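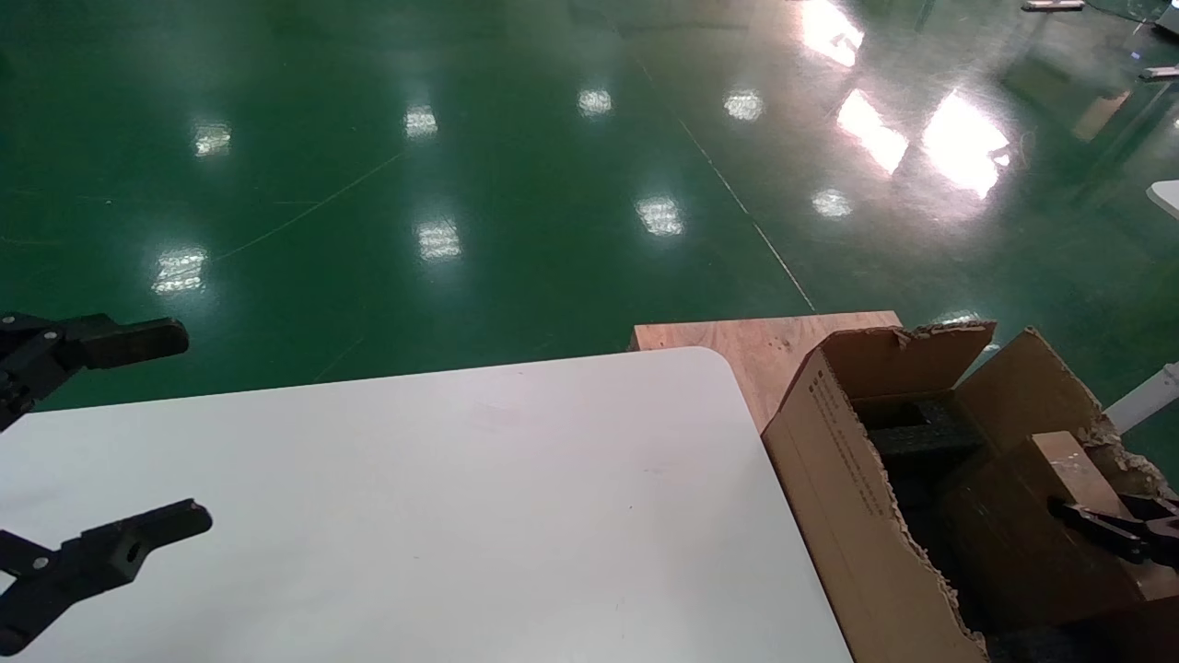

Community Help > Floors and Workshops
Print this page | E-mail this page
Reading time: 2 minutes

Green epoxy floor, glossy finish: protecting it under a packing bench

Posted by Karagiannis

We lease a unit in Carkville with a green epoxy floor, full gloss, no grit in the topcoat. Floor area is 92 square metres. The packing bench has a white top and steel legs with small plastic feet, and stock arrives in cardboard cartons that get opened on the floor beside it. Two problems. The feet have left dull rings in the gloss, and torn carton edges shed paper fibre that clings to the floor when I sweep. Would a sheet of plywood under the work area fix both, or does it cause its own trouble? The lease makes me liable for the coating.

Undach

Plywood spreads the load but traps grit, and grit under a moving sheet will scratch gloss epoxy faster than bench feet do. If you use it, vacuum first, put a clean felt underlay beneath it and lift the sheet every month to check for moisture. Seal the cut edges.

For the rings, try a neutral pH cleaner and a white pad by hand. If they are still dull when dry, the topcoat is abraded and cleaning will not restore it. Light abrasion can be taken out by wet sanding at 400 grit and recoating the patch, but the colour of the patch may differ slightly. Ask the landlord for the product name before you touch it.

Fibre: microfibre dust mop, slightly damp. A stiff broom just moves it along. Slit the tape and fold the flaps back instead of ripping them and you will have far less of it.

Gradley

Rubber mats. We have had them down nearly 2 years with no problem.

Undach

Check what the mats are made of. Some black rubber stains epoxy permanently, and it won't show until the mat is lifted.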